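Vatbridge, 25/10/2026

Zasolen adds home drinks range to its tableware catalogue

Zasolen has extended its tableware catalogue with a group of pieces for serving cold drinks at home. The range covers bottle storage, trays, glassware and small bowls, and will be stocked by Skeltton and Jarman from January.

The range was developed over 54 weeks at the company's Vatbridge site. It is based on a survey of 621 households, of which 277 said they prepared drinks on the dining table and not on a kitchen worktop. Zasolen therefore set the pieces out around the edges of a table, leaving the middle free for pouring and mixing.

The rack is made of thin metal rings joined by angled rods and finished in rose gold. Bottles are held at a slant, and the open wirework leaves the labels readable. The tray is white, with rounded corners and a slightly raised rim, and carries an outline drawing of a rabbit on one half. The other half is left plain for a stemmed glass.

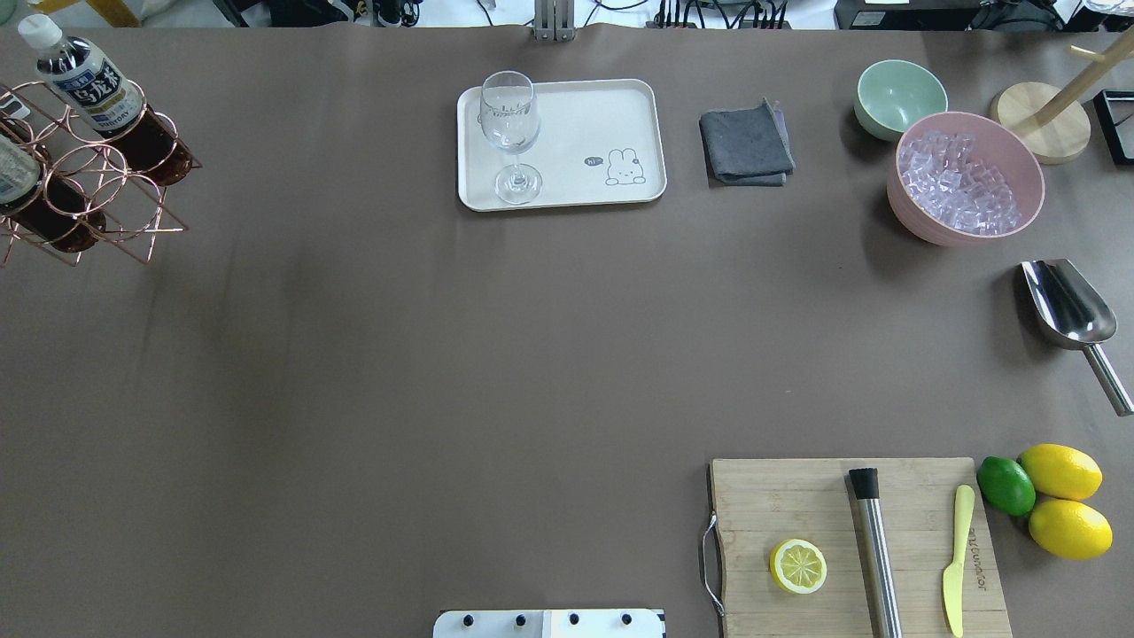

Bowls and cloth

Two bowls complete the setting. The smaller is smooth and pale mint green, and is intended for garnishes such as citrus peel or mint. The larger is light pink with a speckled surface and is used for ice. They can be stood close together to save space, with a folded dark blue-grey cloth kept next to the tray for drips.

"People told us they run out of room before they run out of glasses," said Xinyi Shao, product manager at Zasolen. "We worked on the footprint of each piece first – colour came later."

Availability

The first delivery consists of 500 sets, divided equally between the two retailers. Each set contains the rack, the tray, one stemmed glass, both bowls and the cloth. Bottles are not included. Racks and trays will also be sold singly.

Care instructions are printed on a card inside the box. Trade customers can request samples and a price list from the Zasolen sales office in Vatbridge.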